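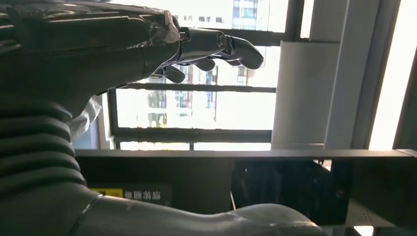 One finger extended, the others curled, with the window behind.

Section 4. Your First Sitting with the Homora Meditation Timer

The timer has one button, one chime and no opinions. Set it up before you sit down, while you still care about getting it right.

1. Slide the switch on the underside to ON. The light glows amber for 7 seconds, then goes out. It is still on. The light has simply finished.

2. Turn the dial to a session length. New users should pick the shortest setting, 16 minutes, and resist the urge to impress the timer.

Note: If 16 minutes feels like an afternoon, you are using the product correctly.

3. Put the timer on the floor behind you. Placed in front, it becomes something to look at, and you will look at it.

4. Sit on a chair, a cushion or the edge of the bed. Keep your back reasonably straight. Crossed legs are optional, and the knees of our tester Abelardo Espinoza would like that in writing.

5. Press the button once. One chime starts the session.

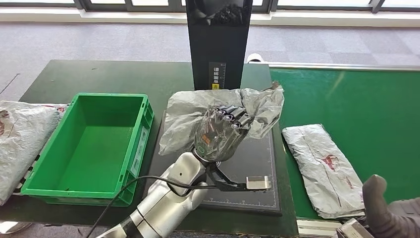

6. Breathe at your usual pace and follow each breath in and out. When you notice you are planning dinner, go back to the next breath. You may need to do this many times. The timer does not keep score.

7. At the second chime, stay put for a few breaths before you reach for your phone.

Caution: Do not use the timer while driving, bathing or minding a stove. Do not use it to end conversations.

Interval chime

Hold the button until you hear two short tones. A soft chime will now sound halfway through each session. Some people find this reassuring. Irena Lis, who wrote the breathing notes in Section 5, calls it "being asked how you're sleeping." Hold the button again to turn it off.

Battery

A full charge lasts for over 600 sessions. Charge the timer with the cord supplied. If the chime sounds tired, the battery is low. If you sound tired, see Section 6, Evening Practice.

Skipped days

The timer does not record skipped days and will not remind you of them. Begin again at step 2, on the shortest setting. There is no need to make up lost minutes, and the dial doesn't go high enough anyway.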